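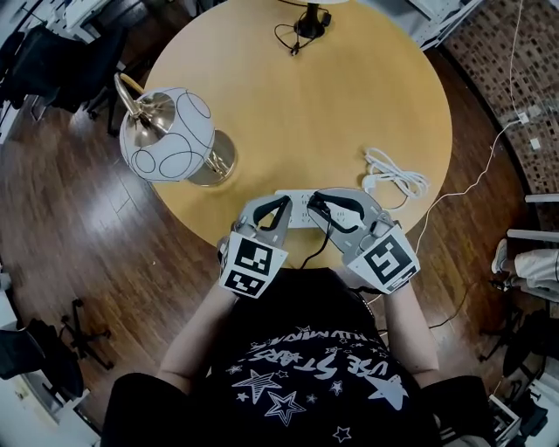
NEMPORT, February 24, 2002

Portable electrical and general workplace inspection
Site: Herath Building, ground floor and mezzanine
Checklist no. 3523
Inspected by: Imtiaz Dissanayake
Accompanied by: Fathima Patwary (ground floor), Mahfuz Paul (mezzanine)
Previous inspection: January

Ratings: S = satisfactory. A = attention needed, work may continue. U = unsatisfactory, remove from use or close off until fixed. N/A = not applicable. Comments are given only where the rating is not self-explanatory or where the item was carried over from January.

SECTION 1. POWER STRIPS AND EXTENSION LEADS

1.1 Power strips rest on a flat, dry surface — S
Strips on table tops are accepted for short jobs. They are to come off the table when the job is done.

1.2 No strip plugged into another strip — U
Two found joined end to end behind the photocopier in the front office. Separated during the inspection. The second strip fed a fan heater and has been taken away. Office to request a fixed outlet on that wall.

1.3 Leads not coiled while carrying load — A
The reel in the loading bay was in use with most of the cord still wound on. The cord was warm to the hand. Reels are to be run out fully before anything with a motor or a heating element is connected. A lead that is coiled and unplugged for storage is not a fault under this item.

1.4 Plugs and sockets free of cracks, scorching and loose pins — A
One plug on the mezzanine has a cracked cover. Tagged out, tag 769. Not to be repaired with tape.

1.5 Cord grip holds outer sheath at both ends — S

1.6 Test tags present, legible and in date — A
Tags in the kitchen have been wiped with something that took the ink off. They can't be read and must be treated as out of date. Retest all kitchen appliances.

1.7 No leads under carpet, through doorways or pinched by furniture — U
Lead under the mat at the side entrance, same as January. Mahfuz Paul advises the door chime was moved to battery but the lead was left in place. Remove it.

SECTION 2. SWITCHBOARDS AND FIXED OUTLETS

2.1 Clear space in front of board — A
Cartons of paper stacked against the mezzanine board. Moved during the inspection. Floor to be marked with yellow line.

2.2 Circuits labelled, label matches circuit — A
Board 1 correct. On Board 2, circuit 14 is labelled "spare" and supplies the outside lights. Relabel.

2.3 Safety switches operate on push-button test — S
All tripped and reset. The push-button test shows only that the mechanism works. The timed test is held by the electrical contractor, Tromia, and the report was not on site. Tharushi Sheikh to obtain a copy.

2.4 Outlet covers secure — S
The loose cover reported in January in the meeting room has been refixed.

2.5 Outlets near sinks — S
Kettle has been moved to the far end of the bench as asked.

SECTION 3. WALKWAYS AND EXITS

3.1 Exit doors open from inside without a key — S

3.2 Exit path clear to full door width — A
Rear exit: a bicycle and a folded trolley. Both were gone by the end of the visit. This item has been marked A at three inspections now and will go to U next time.

3.3 Exit signs lit — A
Sign over the mezzanine stair is dim. Replace lamp.

3.4 Stair nosings fixed, handrail firm — S
Handrail bracket at the second landing was tightened in January and has held.

3.5 Floor surface even — A
Lifting vinyl at the kitchen threshold. Glued down once already. Recommend a metal strip.

SECTION 4. FIRE EQUIPMENT

4.1 Extinguishers mounted, gauge in green, pin and seal in place — S

4.2 Extinguisher type suits the nearest hazard — A
The water extinguisher beside Board 1 must be swapped for a carbon dioxide unit. The water unit may go to the paper store, where there is none at present.

4.3 Fire blanket in kitchen — S

4.4 Evacuation plan shows current layout — U
The plan still shows the wall that was taken out before Ornar gave up the lease on the north end. Oi-ling Leung has the new drawing. Post a corrected plan at both doors.

SECTION 5. STORAGE AND SHELVING

5.1 Heavy items between knee and shoulder height — S

5.2 Shelving fixed to wall — A
Back bay not fixed. Top shelf is to stay empty until it is.

5.3 Load signs displayed — A
The sign in the store reads 200 kg per shelf, but the maker's plate has been painted over and the figure can't be confirmed. Take the sign down until it can be.

5.4 Chemicals in original containers with labels — S

5.5 Ladders tagged, feet sound — N/A
Ladders were out with the gutter crew — carry over.

ACTIONS

Before the next working shift: remove side entrance lead (1.7). Keep the cracked plug out of use (1.4). Post evacuation plan (4.4).

Within the month: fixed outlet for front office (1.2). Retest kitchen appliances (1.6). Relabel Board 2 (2.2). Exit sign lamp (3.3). Swap extinguisher (4.2). Fix back bay shelving (5.2).

No date set: kitchen threshold strip (3.5), yellow line at mezzanine board (2.1).

Items rated U need a written reply from the area contact. A verbal reply was taken for 1.7 in January and the lead is still there, so verbal replies will not be accepted for this list.

Copies: Oi-ling Leung, Tharushi Sheikh, site folder.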